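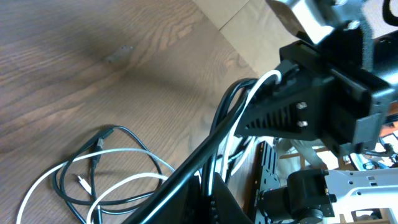
06/02/2023. Culby mayoral race, newsroom data bench. Three declared candidates, and a fourth who told Tülin he was "not ruling anything in", so he is in. Spent the morning on the nominations sheet. The council publishes it as a scan, slightly tilted, and Ševčík is down under four spellings, one of them with a full stop in the middle. Fixed by hand. The tally script is in much the same state as the black and white cables on the floor, one loop over another, and I have pulled at it only where I had to.

Signatures: Lallelance ward gives 1492 valid on our sheet. Şükran gets the same from the paper copies, so I'm calling that one done. Vorkia ward still won't load. It wants a ward code and the council has given it two.

Poll tracker: left off the survey from Ševčík's own campaign, which has Ševčík winning. His press man rang to ask why. I said we need the full question wording. He said he'd look for it – second time he's said so.

To do
– ask the council which Vorkia code is real
– Tülin to get a yes or a no from the fourth man, in writing
– change the chart colours, two of the candidates are the same green and both have complained
– hustings in May, book the good recorder before sport does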